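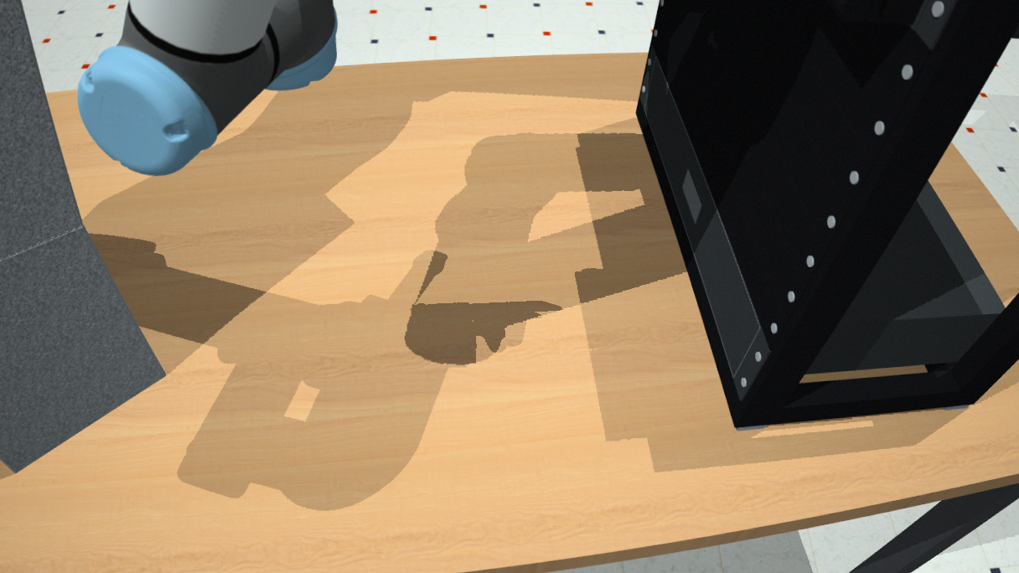 Spent the whole day on the Plornon copy of the bench cell and got most of it lined up again. The job was meant to be the base offset and nothing else. When I loaded the scene this morning the arm would not home, so I went back through the settings file from the top. The shadows were still wrong when I first got a render out of it, with jagged edges all over the middle of the table, and very dark in places. I left them for later, as they don't stop the arm moving.

The homing fault was in the second joint. The limits had been typed in as degrees and the loader wants radians, so the joint thought it was past its stop before it had started. Changed both numbers, saved, reloaded, and it homed first time. Checked the other joints in the same file and they were fine. I don't know why only the one had been done by hand. I suspect me, in May, when I was in a hurry to get the Matlala demo out.

After that, the base. The measured distance from the table edge to the centre of the arm base on the real cell is 665 mm. The scene had it 4 mm short. That doesn't sound like much, but every taught point near the rack was off by the same amount, and the approach moves were clipping the near upright. I moved the base in the scene and left the points alone. Ran the approach slowly three times and the collision report came back clean each time.

The rack was the next thing. It is the tall Sasel one, and the model came from Zistum with every rivet or hole in the uprights drawn as proper geometry. It looks good but it makes the collision mesh very heavy. I kept the drawn version for display and made a plain box version for the collision check: one box for each upright, one for each rail, one for the base panel. The check now takes 113 ms and before it was over 200. I need to remember that the two versions are separate files. If anyone moves the rack in one they must move it in the other. Wrote that at the top of both files.

Lunch late. Had the cheese roll from yesterday.

Afternoon was mostly lighting. There were two lamps switched on in the scene and I had thought there was one. The second was left over from the old layout and sat low and to the side, so it threw a lot of shadow across the tabletop for no reason. Turned it off. Then put the shadow map up one step. I tried two steps but the renders got slow and the edges were only a little better, so I went back to one. The vision part of the job has to find parts in the middle of the table, and it was picking up hard shadow edges as if they were parts. Ran it on an empty table afterwards and it found one false part, near the foot of the rack. Before the change it had been finding several. I'd like none. Might be the panel along the side of the rack catching the light. Will try a duller finish on it.

Did not touch the grey block on the left. It still has no weight set, so it can't be pushed and behaves like part of the table. That suits me for now but it will need a proper mass before anyone tests contact with it. Also did not touch the floor. The pattern doesn't matter for any of this, though I would like something plainer if the overhead camera is ever widened.

One silly hour lost when the arm started shaking at the end of each move. I thought it was the new base position. I had left the time step at the coarse setting from the speed test. Put it back and the shaking went. I have now added the time step to the check list, between joint limits and base offset, so that it gets looked at every time the scene is opened.

Saved the lot as a new copy and kept the old one beside it, untouched, in case the offset turns out to be measured from the wrong edge. I'm fairly sure it isn't, but the drawing doesn't say and I only have the one note from when the real cell was bolted down.

For tomorrow: duller panel, mass for the block, ask Zistum whether they have a lighter rack model so I can stop keeping two. Run the full pick sequence overnight if the machine is free. Buy milk.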